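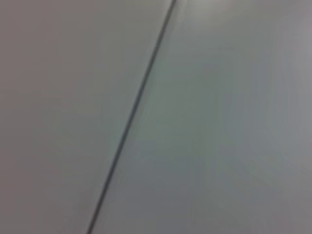
两块浅灰色的面，中间一道深灰色的细缝。

去斯托尔陶（Stoltau）看板材展厅，是我自己提的。家里厨房要重做，设计师推荐说，与其看色卡，不如去人家的开放日走一趟，把手放上去。我答应得很痛快，因为请柬上写着有咖啡和点心。

展厅在镇子边上，一座旧面粉仓库改的，门口的牌子比门还宽。下午两点开门，我一点五十到，门外已经站着几对夫妻，看神情，多半是在车上就吵过一轮了。接待我们的是巴伊巴·卢科谢维丘斯（Baiba Lukoševičius），在这里做了许多年的板材，说话很轻，开场白只有一句：“今天我们主要看缝。”

我以为她在开玩笑。之后的一个半小时证明，她这个人不开玩笑。

平常逛家装展，你看的是面：什么颜色，什么纹路，像不像石头，贵不贵。巴伊巴对面毫无兴趣。她领着我们从一块样板走到另一块样板，每次都直奔两块板相接的地方，弯下腰，用指甲轻轻横着划过去，然后请我们也划。于是一屋子成年人排着队，挨个儿用指甲划一条缝，划完还要点头，表示感受到了什么。我也点了头。第一条我什么都没感受到，第三条才觉出右边高了那么一点点，高兴得像通过了听力检查。

她最爱讲的是灰色。展厅里灰色占了大半面墙，每种都有名字，有一种叫“梅茨”（Mets），有一种叫“突尼斯”（Tunis）。我去过突尼斯，印象里没有灰的，不过也可能是我没看仔细。把两种浅灰拼在一起，麻烦就来了：单看都是灰，挨着放，一块马上发粉，另一块马上发绿。我太太说这个粉的好看，我说哪里有粉的。身后一位先生小声附和我，他太太转过头来看了他一眼，他又说，仔细看是有一点粉。

缝的颜色也有讲究。巴伊巴的意见是，浅色板配深色缝，要么认认真真地深，要么干脆别做，最怕半深不浅，远看像没擦干净。有人问能不能做成完全看不见的，她沉默了一会儿，回答说可以，价钱在另一本册子里。那本册子后来一直没有人去翻。

后半段换成里曼塔斯·劳德塞普（Rimantas Raudsepp）带我们进加工间。他的路子完全相反，嗓门大，走得快，对缝只有一个看法：缝是装的人的事。他负责把边切直，切直了送出去，到了客户家里墙是歪的，他有什么办法呢？说到这里，巴伊巴在门口咳了一声。看得出来，这场辩论在公司里有些年头了。

加工间倒是整个下午最值得看的地方。一台长长的切割台，旁边靠墙立着等待封边的板子，按订单用粉笔编了号，我记得有一块写着700，旁边又画了个笑脸。里曼塔斯让我们闻刚切开的板边，说好板子没有味道。大家都凑过去闻，我闻到的是咖啡，茶点桌就在隔壁。

点心是小豆蔻面包卷，非常好，去晚了就没有了，这一点要提醒准备去的人。咖啡一般。样品小块可以免费拿，每家限两块，我们为了拿哪两块站了将近一刻钟，最后拿了两块灰的。

几点实用的信息：停车场在仓库背后，路面坑洼，底盘低的车请慢行；展厅里冷，三月去的话不要把外套存掉；想看灰色，尽量挑白天，把样品拿到窗边去，天花板上的灯会让每一种灰都显得很有前途。报价当天不给，要留下厨房尺寸等邮件。我留的尺寸是凭记忆写的，回家一量，差了一只手掌的宽度，又写信去改。

现在两块样品放在我家窗台上，并排挨着。早上我太太经过时会说左边那块偏粉，晚上我经过时用指甲划一下中间。厨房还没有定下来。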